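5.2 Lost Tracking During Tube Placement

Of the 200 demonstrations recorded for the Urnlow placement task, 3 were rejected for a fault that the operator did not notice. The pose estimate of the right gripper jumped while the tube was being tilted toward the container (setup in Figure 4). Replayed on the arm, such a trajectory drives the jaws into the tabletop.

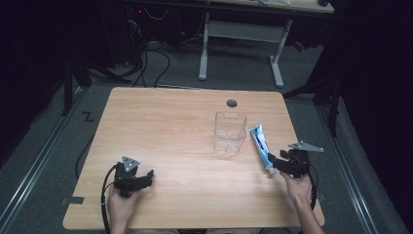
Figure 4. Placement task with two hand-held grippers. The right gripper holds the toothpaste tube; the left is open.

5.3 Fault Handling

We now discard any demonstration with a pose jump above 90 mm between consecutive samples. Kramer's check runs before export, and replay speed is limited for the first 2 trials of each batch.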